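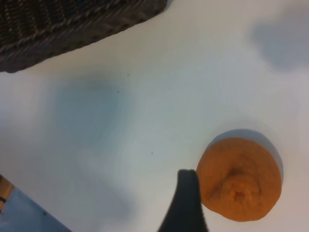 SPEAKER NOTES — Home Builds

An Arm on the Kitchen Table
Chae-won Ji
Saturday session, 6 Jan 2024

Slot is 13 minutes plus questions. Don't start with the parts list. You always start with the parts list.

OPENING (leave the first slide up)

Hi everybody, I'm Chae-won, I have a bench at the Nurum workshop, the one by the back window with too many clamps on it. I build things in the evenings and mostly they are lamps. Last year I decided to build an arm that could pick up a piece of fruit and put it in a basket. One orange, one basket, one table. I figured it would take me a month!

It's been a lot more than a month. Let people laugh, then go on.

So on the slide you've got the view from the wrist camera, looking straight down. The black thing coming up from the bottom is one of my fingers (the robot's, my own are fine) and it's right next to the orange. I want to spend most of this talk on that little sliver of table between the two, because that gap ate my whole fall.

WHY FRUIT

Ask: who here has tried a gripper on wooden blocks? Wait for hands.

Blocks are great. Blocks have sides. I practiced on blocks for weeks and felt like a genius, and then I put an orange down and the thing rolled off the table and under the fridge. An orange is round, it's a bit squashy, the peel has creases, and no two of them are the same size. If you push it a little on one side before the other side gets there, off it goes.

Also you can eat your test equipment. I've gone through a whole lot of vitamin C.

THE ARM

Keep this short, people can come and look at it in the break.

It's a hobby arm kit, secondhand, which I've named Rallano. No reason, it sounded like somebody who would carry your groceries. The kit cost me 300 dollars and came with a claw that was really for show. I kept the joints and the base and threw out the claw. The control board is the original one and the code that talks to it is mine, so please don't look at it too closely.

Pass the spare finger around now. Ask for it back!

THE FINGERS

I've made more of these than I want to admit. The first ones were flat and wide like salad tongs. They held an orange beautifully once it was in there, but they needed so much room on each side that anything near the basket was out of reach.

Then I went skinny, and the skinny ones bent. You'd close the gripper, the tips would spread, and the orange would squirt out the front like a bar of soap. (Do the hand thing here.)

What I use now is wide at the bottom and narrows to a rounded tip, and it's matte black. The first black ones were shiny and they threw little highlights into the camera that moved whenever the arm moved. A light sanding and a can of flat paint, and that was the end of that.

If you're going to make your own, leave the tip rounded. A square tip catches the peel on the way down and you've started a roll before you've even begun to close.

THE CAMERA

Point at the blue on the table. That table is white. It's a plain white tabletop, and look at it, half of it is practically the color of a swimming pool. For a while I tried to fix that. I changed bulbs, I moved the lamp, I asked for advice online and got 48 replies, most of them about a different camera.

In the end I quit worrying about the white. Orange is still very orange, so the code looks for a warm round blob and doesn't care what's going on behind it.

Shadows were the bigger headache. See the one hugging the top right of the fruit, with the clean edge? My early version was looking for edges, and it was happy to take the orange and the shadow together as one fat lopsided thing. Then it would aim for the middle of that, and the middle of that is too far over. You get one finger on the peel and the other one way out in space. Going by color took care of most of it. The soft blurry shadows, over on the left and up in the corner, hardly ever bothered it.

Crumbs, too. There are a few specks on there. I now ignore anything tiny, and I recommend you do the same in your code and in your kitchen.

THE BASKET

The dark woven one, top left. I like it as a target, it's nearly black so the camera has no trouble telling it from the table. The rim is the tricky bit. It's braided and it sticks up, so you have to lift high before you swing across. I lifted low for most of November. Mention the dent in the finger if it's come back around by now.

NUMBERS, IF SOMEONE ASKS

I've logged 2,000 tries, counting all the bad ones. I wouldn't read much into the totals, I changed the fingers and the code so many times in between. The log is a text file and I'm happy to share it.

WHAT'S NEXT

A softer pad on the inside of each finger. Benance, two benches down from me, has some rubber sheet left over and I've been eyeing it. After that I want to try a lemon, which has pointy ends and lies whichever way it likes — so I expect to be back to chasing things under the fridge.

Get the spare finger back. Questions. There's a bag of oranges by the door, please take one.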